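# Sorting bench automation at Curetti - what changes for the people on it

Project report, draft 2. Monday, February 10, 2020

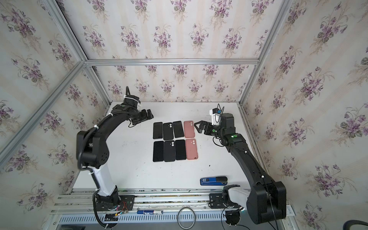

*Fig. 1. Two-arm cell with phones and phone cases laid out in rows on the white table.*

**Background**

Curetti is a phone refurbisher in the Ashby industrial park. Returned phones and cases come in mixed, in tubs. Up to last July all of it was sorted by hand - 11 people on the bench over two shifts, 400 items on a normal day. Then the company put in a cell from Gollell. Our question was what the bench staff do now and how they feel about it. Not how good the arms are, that's for the other group.

**What we did**

Two visits, one per shift. Short talks with bench staff, a longer one with the shift lead. We also got the old and new job sheets. Wanted to talk to the night cleaner too but ran out of time.

**The work at the cell**

Phones and cases are laid flat on the table, same kind lined up in a column. One arm each side, grippers coming in over the items from left and right. Pink cases were in the column nearest the right arm in Fig. 1. Staff lay out, the arms pick and move to trays, staff check the trays. So the hands-on part is now at the start and the end, the middle is gone.

Laying out is the bit people talked about most. It has to be fairly neat. Several said it was the first job they'd been given that was *for* the machine, and they didn't love that. One said it was like setting the table for someone who never says thanks. Others liked it - quieter, no more reaching into tubs all day, wrists less sore by Friday.

**Job changes**

- Bench sorter: now "cell operator" on the sheet. Same pay. Staff noticed.
- Shift lead: does restarts and fills in the stoppage log. Had a half day of training, wanted more
- Grading (scratches, cracked corners): still all by hand, and still the most skilled job in the room
- Two people moved to packing at the Udell site. Both were asked first, though one told us it didn't feel like much of a choice

No one was laid off. Everybody we spoke to brought this up before we asked, so it's clearly on their minds.

**Stoppages**

Shift lead reckoned some 25 a week at the start, fewer now. We didn't see the early logs so can't confirm. When the cell stops, people go back to sorting by hand, and the experienced ones are much faster at it. Newer staff have hardly done any hand sorting. The lead is worried about this and we think it should be looked at properly - if the older workers leave, the fallback goes with them.

**Talking**

Didn't expect this one. The old bench had people facing each other and they chatted. Now the operator stands alone at the cell and the checkers are behind. Night shift moved a checking table over so they could talk again, day shift hasnt. Day shift also had more complaints, but that's a small group and we woudn't push it too far.

**Suggestions so far**

1. Rotate everyone through hand sorting once a fortnight.
2. Full day of training for leads, incl. restarts.
3. Ask day shift if they want the checking table moved.
4. Look at the pay grade for operators who also do grading.

**Still to do**

Udell visit. Type up night shift notes. Check with Curetti whether we can quote from the job sheets or only describe them. Reference list needs fixing, half of it is still in the old format.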